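Last updated: 13 Aug 2025

Ticket: Remeo recorder drops episodes from the vegetable set
Status: open, workaround in place
Product: Remeo recorder, with Prondard arm driver
Raised with: Kestside support

Problem

We're collecting pick-and-place examples for the kitchen task, toy vegetables going between a woven basket and a plate, and it has been going brilliantly. We have 2,719 episodes in the store and the early training runs already look far better than I dared hope. But the overnight check threw out 33 of them with "stream length mismatch", all from the same bench. The wrist stream comes up short against the side stream, and the episode gets binned even though the move itself was fine.

What I've looked at so far

Disk space first. Plenty left, and moving the store to the other drive made no difference.

Then the cables. Swapped the wrist one for a new one, recorded a fresh batch, same error. Put the old one back so I'd only be changing one thing at a time.

After that I went through the rejected episodes by hand (quite good fun, I must admit, you get a real feel for how the operators approach each grasp). Every one I opened was short at the start. The wrist stream begins late, and once it's going the two line up perfectly. 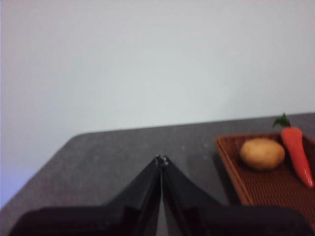 Wrist stream, fingers almost closed, basket on the right.

So it's a start-up thing! The recorder opens a new episode as soon as the operator presses the pedal, and I think the Prondard driver is still handing over the gripper state at that point. If the operator waits a moment after homing, the episode passes. If they're quick, it fails. Our quickest operators have the most rejects, which is a bit hard on them.

Tried a start delay of 3 seconds in the recorder settings and ran a batch with the side camera on. All passed. Tried 1 second and some failed again, so I've left it on 3.

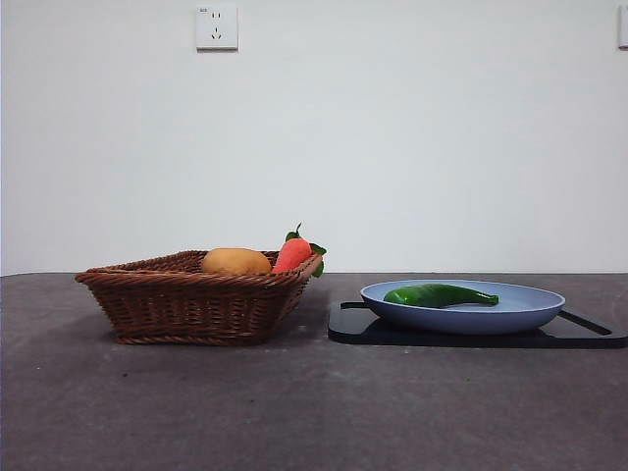 Kestside support replied that the delay is a sensible stopgap and asked us to keep the rejected episodes where they are. They have seen the same message from a Matar bench, also with the pedal start, and they'd like our driver log alongside the recorder log before they commit to a cause. They also asked whether the layout reset between episodes is done by hand, as a long reset seems to let the wrist stream go to sleep.

Answering that: yes, by hand, every time. We shift the plate and basket a little and swap which vegetable goes where, so resets vary a lot. I hadn't thought of the stream going to sleep and I love that idea, it would explain why the rejects come in clumps. I've turned off the idle setting on one bench and left it on for the other so we can compare.

Logs for 7 of the rejected episodes are attached, driver and recorder both. I picked ones with short and long resets.

Still to do

- Run the two benches side by side with the delay removed
- Ask whether the rejected episodes can be trimmed and kept, because some of those grasps are lovely
- Check that the delay hasn't shifted the episode labels
- Move to the November recorder build when it's out, if the fix makes it in

Leaving this open until the comparison is done.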